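Section 8: Folding laundry into a table basket

A clear table makes this job a pleasure! Give yourself a bit of elbow room, put the basket where you can reach it, and you'll get through a pile of small things in no time.

Before you start

1. Wipe the tabletop and let it dry.
2. Set the basket down on the left, at whatever angle suits your arm. Left-handers can swap everything round.
3. Tip the clean washing out on a chair or the bed and bring it over one piece at a time.

Note: Kirsty Furnival likes her basket at a slant and I've come round to it, as the far corner is so much easier to fill.

Folding

4. Lay the piece on the open side of the table, near the front edge.
5. Pull it fully on to the top and shake out the bunched part. Dark cloth hides its creases, so run a palm over it too.
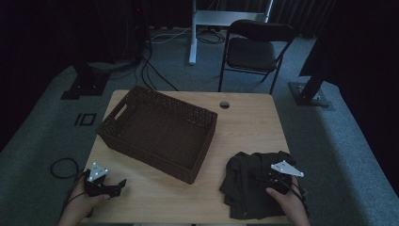

6. Fold in half, then in half again, and press the fold flat.
7. Lower it into the basket with the folded side up.

Caution: Woven baskets can snag knitwear. Line yours with a tea towel first if you're folding jumpers (a lovely excuse to use the nice ones).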